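Skesten project, part three: suturing

2021-02-21

I said I would write up the suturing part of our student project once the reading week was over, so this is that post. The first two covered how the group got started and the peg and ring exercises. If you haven't read them, the short version is that a few of us on the engineering course are trying to write software that can say something useful about a robotic suturing attempt: where the time went, which steps were repeated, and where the thread got in the way. We call it Skesten, after the name of the shared folder, which nobody ever changed.

I should say at the start that none of us is a surgeon or training to be one. We came to this from control and mechanics. Most of what I know about stitches I have learned since May, mainly by watching recordings over and over and then trying the same thing at a kitchen table with a needle holder and a practice pad.

What we are working on

The task is a running line of stitches with some tied and cut ones at the start. Two instruments, one needle, one length of black thread. We split each recording into short steps and give every step a label. The labels come from a list we agreed on as a group, and at the moment there are 11 of them. They are plain things like "reach for needle", "push needle through", "pull thread", "hand over" and "wait".

"Wait" was added late. At first we had no label for an instrument that was in view and doing nothing much, and people were putting all sorts of things in its place. Once we added it, our labels agreed with each other a lot better.

So far we have labelled 2416 steps. Of those, 1471 have been done by two people separately so that we can compare. The rest have been done once and will need a second pass before the end of term.

The thread is the hard part

When we planned the project we thought the needle would be the difficult thing to follow. It is small and curved and it spends much of its time in the tissue. In practice the needle has been manageable. It has a shape you can look for, and when it is lying on the surface the software finds it fairly well.

The thread is another matter. It has no fixed shape, it crosses over itself, and it goes behind the instruments and comes out again somewhere else. A good part of our last few weeks has gone on moments like the one below, where the needle is resting well away from both instruments while the jaws on the right have hold of the thread near the place where it goes into the tissue.

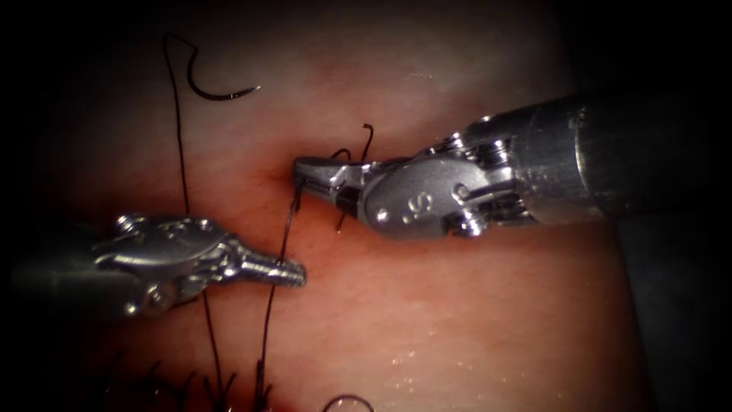
What we argued about

There were two long strands to deal with there. One comes from the needle, goes up, and then runs down behind the tips of the left instrument. The other starts at the puncture point and passes in front of the same tips. Our software joined them into one strand at the crossing, because it saw a dark line going in at one side of the metal and a dark line coming out at the other and assumed they belonged together.

We tried three fixes. The first was to make the software prefer the straighter path. That worked when the thread was pulled tight and failed whenever it was slack. The second was to use the recording before and after the crossing, and follow each strand through time. This was better but slow, and it lost its place when both instruments moved at once. The third, which we are using now, is to mark the crossing as unknown and let a person settle it. It is less clever but we trust the results more.

The other argument was about the label. The left instrument is closed and pointing straight at a strand, a short way off. Half of us wanted to call that "reach for thread". The other half said you can't tell from one moment whether it is reaching or waiting, and that the label should depend on whether it is moving. We went with the second view. The rule now is that an instrument has to have started moving towards something before we call it a reach.

The cut ends of the earlier stitches also caused trouble. They are short, dark and stick up, and to the software they look like the end of the working thread. We now draw a rough outline by hand where the finished stitches are and tell it to ignore anything inside. This needs doing again each time a stitch is added, which is tedious, but it takes less time than correcting the mistakes.

Reflections

I mean the bright spots and not my thoughts on the matter. Wet tissue and polished metal both throw back a lot of light. The jaws have white highlights along the top that break up their outline. We turned down the brightest values before doing anything else, and that one change helped more than a week of adjusting settings had.

Where the results stand

For steps where the needle is in plain view, the software now picks the same label as we do 75 per cent of the time. For steps that are only about thread it is much lower, and I would sooner not give a figure until the second pass is finished, as some of our own labels were made under the old rules.

The comparison between people was useful too. We disagree with each other mostly about when a step begins and ends, and far less about what it is. Two people will both write "pull thread" and put the start half a second apart. We have stopped counting that as a disagreement.

Nesside and what comes next

We have put our names down for the student day at Nesside. Each group gets a table and a short talk. We have asked for a table near a wall so we can put the label list up behind us. Kuster and Toltalel, the other two projects from our year, are going as well. Kuster is doing something with grip force and I would like to see whether their readings could help us tell a firm hold on the thread from a loose one.

Before then we have to finish the second pass, write the label rules out properly so that someone outside the group could follow them, and make a version of the program that runs on a laptop without crashing when the recording is long. At present it fills up the memory and stops. I have been cutting the recordings into pieces by hand to get round it.

The next post will be about the knots, which we have hardly touched. We have two labels for tying at the moment and I think we will need more.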